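Ticket 3468
Power strip over the table in 708 keeps coming off the wall
Status: Closed, with one item left for the painters
Opened by: Latifa Lahlou
Handled by: Libor Vaněk
Location: Room 708, wall behind the long side of the table

Original report (Latifa Lahlou)

The power strip above the table in 708 has come down again. It was hanging on a stick-on hook. When I came in it was lying behind the table with the hook still attached to it, and there was a patch of paint on the back of the hook. The strip still works as far as I can tell. I plugged in a desk lamp and it lit. I have left it switched off and on the floor for now.

We need it on the wall. When it lies on the table it takes up the space people work in, and when it lies on the floor you have to crawl under to reach the switch. I would also like it not to fall a third time.

First reply (Libor Vaněk)

Thanks. Please leave it off until I have looked at it. A few questions:

Does it come down when someone is using it or when the room is quiet? Was anything heavy plugged in, such as a charger brick? Do you know which hook was used the last time? And was the wall cleaned before the hook went up?

Reply (Latifa Lahlou)

Both times it was found down in the morning, so I can't say when it fell. The second time there were two charger bricks in it, both in the top row. The hook was a clear plastic one from the bag in the supply drawer, no name on it. I put it up myself and did not clean the wall. I didn't know you were supposed to.

Visit notes (Libor Vaněk)

Looked at the strip first. Housing is fine, no cracks, no rattle when shaken. Pins on the plug are straight and clean. Tested every socket with the plug-in tester and all six passed. The switch clicks properly both ways. Tugged lightly on the cord where it goes into the housing and it doesn't move. No scorching anywhere. The strip is OK to keep.

Weighed it on the mail room scale: more than 300 grams without the cord, and the cord adds to that because most of it hangs free before it reaches the floor. The clear hooks in the supply drawer have no rating on them. I would not hang a strip on one. I have taken the bag out of the drawer.

Looked at the wall next. The paint is the old satin finish from when the floor was redone in 2009. Pressed a piece of masking tape on it next to the bare patch and pulled. No paint came off, so the paint itself is sound there. Wiped a finger across it and got a chalky film. I think the hook stuck to the film and the film let go, and where the film was thin it took the paint with it. That would explain why the bare patch is smaller than the hook.

The cord was also part of the problem. It had been led sideways along the wall to the outlet, and it was short enough that it pulled on the strip whenever the table was pushed back. You could see a rub mark on the back edge of the table. A sideways pull is hard on an adhesive pad because it peels from one corner.

Options

1. Screws. The strip has keyhole slots on the back, so this would be the proper way. Rurnum (building management) wants a written request for any hole in that wall and says the answer takes until January. Request sent anyway.

2. Clamp it to the table edge. Rejected. The table gets moved, and people rest their arms there.

3. A better adhesive hook on a properly cleaned wall, with the cord dropping straight down. Cheap and can be done now. Going with this one.

Went to Polák for the hook. They were out of the plain white kind in the large size. The only large pads with a metal hook were the children's bathroom ones from Bostidero, square, with a cartoon fish on them. Same pad size and the same load marking as the plain ones according to the packet. I asked Latifa on the phone and she said fish was fine.

What was done

Moved the table out from the wall. Washed the area with warm water and a drop of dish soap, then clean water, and let it dry over lunch. Wiped it with Otine surface wipes and let that dry too. Did the tape test again. Clean.

Marked the spot a hand's width over from the bare patch so the pad sits on whole paint. Held the strip up first to check that the switch could be reached by someone sitting down. Peeled the backing, pressed the pad from the middle outward and held it with the heel of my hand for a full minute.

Left the pad bare overnight. The packet says one hour but the room is cool and I would sooner wait. Hung the strip the next morning by the loop at its end, switch end down. Dropped the cord straight down behind the table and gave it enough slack that it can't pull if the table shifts. Pushed the table back in.
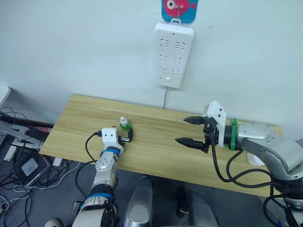
Page last changed Tuesday, 4:40 PM, by L. Vaněk

The strip now hangs upright on the fish pad, above the middle of the table, with the switch near the bottom and the gray cable going down behind the table. Please keep it that way round. If somebody turns it so the cord comes out at the top, the cord has to bend over and will start pulling on the hook again.

Follow-up (Latifa Lahlou)

Checked it first thing for the rest of the week. It has stayed up. The pad is flat at all four corners, I ran a fingernail around it like you said. One question: it swings a little when I pull a plug out. Is that a problem?

Reply (Libor Vaněk)

Some swing is normal because it is only held at the top. What matters is how you unplug. Put one hand on the strip and pull the plug with the other, straight toward you. Don't pull down. If the swinging bothers people I can put a small removable strip of adhesive behind the lower end, but then it has to be peeled off every time someone wants to take the strip down, so I have left it off for now.

Follow-up (Latifa Lahlou)

No need, leave it. Another thing came up though. Yesterday afternoon the sockets were dead and I thought it was the strip. I pressed the switch and nothing happened. Then I found the plug half out of the wall behind the table. Pushed it back in and all was well. Is the plug loose or did we do it?

Reply (Libor Vaněk)

Came by and looked. The wall outlet grips fine; I had to pull properly to get the plug out. The table leg had been standing on the cord. When the table was moved the leg dragged it. I have pushed the slack to the side of the leg and put a cable clip low down on the back of the table so it can't slide under again. After moving the table, look behind it before you push it home.

If the sockets go dead again, check in this order:

The switch on the strip.
The plug behind the table.
Another outlet in the room, with the desk lamp. If that one is dead too it is the breaker and you should call me.
If the other outlet works and the strip doesn't, unplug the strip, leave it unplugged and reopen this ticket.

Notes for whoever uses the table

Chargers and lamps are fine on this strip. Heaters and kettles are not, please use the wall outlet by the door for those. Big charger bricks go in the lower sockets, where they don't cover the neighbors. Do not hang bags, headphones or anything else on the metal hook — it is for the strip and has no room to spare.

Keep liquids off the back edge of the table, directly below the strip. Bottles with a cap on are all right farther forward.

If a corner of the pad starts to lift, take the strip down right away and tell me. Don't press it back, it won't hold a second time. I have one spare pad from the same packet in my drawer. Same fish.

Still open

The bare patch from the old hook needs touching up. It is on the painters' list for the floor. They know not to paint over or around the pad while it is in use, and will ask before they start.

Screw mounting is waiting on Rurnum. If they say yes I will open a new ticket for it and link it to this one.

Closing note (Latifa Lahlou)

Fine to close from my side. I've written the unplugging thing on a sticky note and put it on the inside of the cupboard door.

Ticket closed by L. Vaněk. Reopen by replying with 3468 in the subject line.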